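# Bin Picking Software: Project Gallery

The Takosmont Laboratory for Applied Robotics develops software for the handling of parts delivered unsorted in open containers. This gallery accompanies the laboratory's work on bin picking, conducted jointly with Segura, a supplier of metal parts to the furniture trade. It presents the bin used in current trials and the main parts of the software. Readers seeking technical documentation are referred to the reports listed at the foot of the page.

The work is led by Maite Iglesias. Perception is the responsibility of Sewwandi Wanigasekara, and motion planning that of Raimo Mustonen. Noelia Casado maintains the control software and the test tools.

## Perception

Long, narrow parts present a particular problem for pose estimation. A bar looks much the same along its whole length, and a small part of its outline is often all that remains in view when several lie together. The perception module, Cavora, first separates the parts from the bin surfaces and then fits a line model to each candidate. Ends are located in a second pass. Where two candidates overlap, the module estimates which one lies on top and reports a confidence value with the result.

Worn sheet metal is a frequent source of false detections. Scratches and bright reflections can produce edges of nearly the same strength as those of a part. The training set for Cavora contains 4,000 labeled views, including views of the bin without parts, and is revised whenever a new class of error is confirmed.
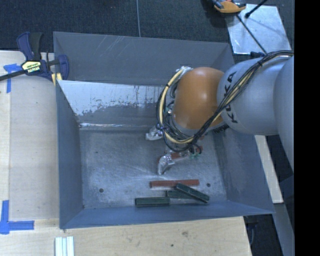
*KUKA arm and gripper in the metal bin, with one red and three green bars near the front wall. One green bar lies diagonally across another.*

Bars close to a wall are treated as a separate case in the software. The grasp generator proposes contact points along the visible length of each bar and discards those for which the fingers would meet the wall or the floor. If no grasp remains, the system may request a short pushing motion to move the part toward open space. A new view is required before any further attempt.

## Planning

The planner, Rukow, receives a ranked list of grasps and searches for a path that keeps the arm, the tooling and the cable bundle clear of the bin. The walls are modeled as flat panels with a safety margin of 10 millimeters. The cables are represented by a set of simple volumes attached to the arm. This model is coarse, and it excludes certain wrist positions that would be safe in practice. A more exact treatment is under study.

Planning time is limited to 700 milliseconds per request. When the limit is reached, the planner passes to the next grasp on the list and records the failure with its full input, so that the request can be repeated offline.

## Control

During the final approach, the controller reduces speed and monitors the estimated force at the tool. Contact before the expected depth ends the motion, and the arm retreats along its approach path. Thresholds are set for each part type and stored with the part description. They may be changed only through the review procedure in use at the laboratory.

## Tooling and Records

Each trial produces a single log holding the sensor data, the detected poses, the chosen grasp and the executed path. A replay tool written by Ms. Casado displays these on a common time line and allows a new software version to be compared with an earlier one on the same data. The regression suite at present holds 104 recorded trials. A release is approved when it has passed the full suite and a supervised session at the bin.

## Further Information

- *Line Models for Long Parts in Open Containers*, internal report, S. Wanigasekara
- *Path Search with Attached Cables*, internal report, R. Mustonen
- *Replay Tool: User Guide*, N. Casado

Reports are available to partner institutions on written request. Inquiries concerning the gallery or visits to the laboratory should be addressed to Olaia Bustamante, Office of External Relations.

Page last revised Tuesday, April 16, 2019.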